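4. Scanning your first plant label

Now for the fun bit! Once Braltent is on your phone and you've signed in, every seed packet and plant label with the little Surdu leaf mark becomes a doorway to its own care page: sowing times, watering, pruning, the lot.

1. Open Braltent and tap the leaf at the bottom of the screen. The first time, your phone will ask if it may use the camera. Say yes.

2. Lay the packet or label on a flat, plain surface in even light. A kitchen table is lovely for this, but a potting bench will do if you brush the compost off first. 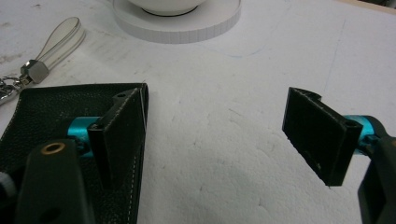 3. Hold the phone still until the leaf turns green. It usually takes 2 seconds (longer on a slow connection).

4. Check the plant name, then tap Keep. Your plant goes straight into My Beds, which holds up to 300 plants – plenty for even the keenest allotment!

Note: The library now covers over 2,000 varieties, and more arrive in August. If yours is missing, tap Send Label and we'll look it up.

Caution: Shiny packets can throw glare. Tilt the packet a little and leave the flash off. Don't scan through a greenhouse pane.

Caution: Feeding amounts are for open ground. For pots, switch on Container first.

5. To share a bed with someone, open it, tap Invite and read them the code. It lasts 12 hours.

Comments

Yoga Tambunan: Step 3 only worked once I wiped my lens. Scanned all my beans after that!

Cikier: Can I move a plant from one bed to another without scanning it again?

Guide updated 2021-07-11 | Contact Akon support | © Akon | Back to top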